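Open Day at Drilier: Will It Do the Dishes?

Posted 09/11/2019 in Visits

The Drilier building in Pritby used to be a carpet showroom, and the parking lot still has the slots for the delivery vans. I parked in one. My sister-in-law had sent me the open day listing with the subject line "for your kitchen," and I chose to take it in a friendly spirit.

I should state my interest. I own one robot, a vacuum, which spends its evenings under the sofa asking to be rescued. I have a dishwasher that doesn't load itself and a junk drawer I haven't seen the bottom of since January. I went to Pritby with one question, whether any of this can be handed to a machine yet, and I asked it of everyone in a Drilier polo shirt.

Sign-in and the safety talk

You sign a tablet, you get a sticker, you watch a video about not standing inside the yellow tape. The video is longer than it needs to be. The coffee was free and the cookies were gone by the time my group got through, though the first group looked very content.

We were 18 in our group, including two boys who had come to see something get crushed and a retired machinist from Fokdale who had come to be unimpressed. I stuck close to the machinist.

The Zavala arm and the towels

The star of the day was the Zavala, a two-armed machine on a wheeled base, parked in front of a table of hand towels. It picked up a towel by what it believed to be a corner. It considered the towel. It turned it, let it hang, found another corner, and laid the whole thing down in a shape I would call folded if a child had done it and I loved the child.

Then it did the next one, and I have to admit that was better. The third it dropped on the floor, and there was a pause while a young man in a polo shirt stepped over the tape (against the advice of the video) and handed it back.

The sign by the table said the Zavala had attempted 1000 towels during its last test run and finished 712 of them without help. I thought this was a brave thing to put on a sign. The machinist said that in his shop a man who got 712 out of 1000 would be looking for another shop. The woman running the demo told him, quite cheerfully, that towels are harder than steel. Steel stays where you left it.

I liked her for that. I also noticed that the towels were all the same size and the same color, which has not been true in my house for a long time.

Shelf stocking

Next door they had built a little store aisle with boxes of pasta, jars and bags of rice. A smaller arm on a rail was putting boxes on a shelf, face out, at the speed of a person who is paid by the hour and has noticed it. It was good at boxes. I'd hire it for boxes. It was fair at jars, provided somebody had set them down with the labels facing the right way first, and at that point you have more or less stocked the shelf.

The bags of rice were not attempted. One of the boys asked why, and was told that bags are "on the roadmap." His brother asked if the arm could crush a jar. It could, the guide said, and there was an entire department whose job was to stop it.

Upstairs, with the people

The upstairs part of the tour was optional and most of the group went for the bus. I'm glad I climbed. I had expected more machines, and what Drilier has upstairs is mainly desks, with people at them doing the kind of thing you do at a desk when you are putting off the real work. They pick something up. They put it down. They open a drawer and move what's in it.

Melquiades Carrillo runs this floor. He has been at Drilier since the carpet smell, he told me, and he gives the tour in a low voice, as if there were a baby asleep. His explanation went like this: a machine learns to handle objects partly from records of hands handling objects, and hands do far more than their owners could ever write down. So people wear marked cuffs on both wrists and handle things. The black-and-white squares let the software work out where each wrist is and which way it's turned.

I asked if it was boring. He said the first hour is fine and that you then become very aware of your thumbs.

I was allowed to try it with a roll of tape (no cuffs, just the tape). Carrillo told me to move it to the other side of the desk. I did so. He asked me which finger had touched it first, and I couldn't say. He asked again after the second try and I still couldn't say, and by the third I was so busy watching my fingers that I knocked the tape on the floor, like a Zavala.

It did change how I looked at the rest. A drawer, for instance. You pull it, you reach in past whatever is lying there, you close your fingers around the thing from whichever side is free, and the other hand hangs around in case it's wanted. I have done this every day of my adult life and would have told you there was nothing in it. 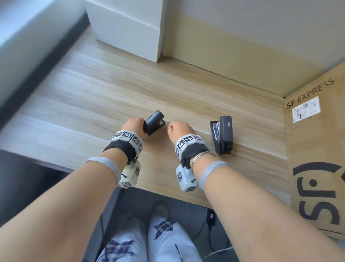
A stapler on the desktop, and the drawer. 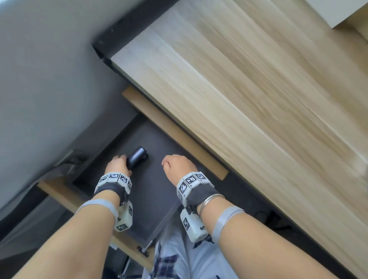
Questions at the end

We were herded back down to the showroom floor for questions. I got mine in early. Would it do my dishes? The answer, from a man with a lanyard, was that a kitchen is an "unstructured environment." I've had mine called worse.

Pressed a little, he said that a plastic plate from a known rack into a known dishwasher was something they could show me now, downstairs, on a good day. A wine glass in a sink full of gray water with a fork hiding at the bottom was another matter, and he wouldn't put a year on it. The machinist nodded at that. I think it was the only thing he approved of all afternoon apart from the parking.

Someone asked about price. The Zavala isn't for sale. Someone asked whether it could be rented for a weekend and got the same answer in a kinder tone.

If you want to go

The open day runs once in spring and once in the fall. Entry is free but you have to book, and the confirmation code goes to your junk folder (mine did, and so did the machinist's). Take the stairs at the back for the upper floor, as the sign for it is behind the coat rack. Wear flat shoes. Get into the first group if you care about cookies.

From the Fokdale side, the 696 bus stops across the road and waits for nobody, tour or no tour. I drove home and emptied the dishwasher by hand. It took a few minutes, and I dropped one spoon.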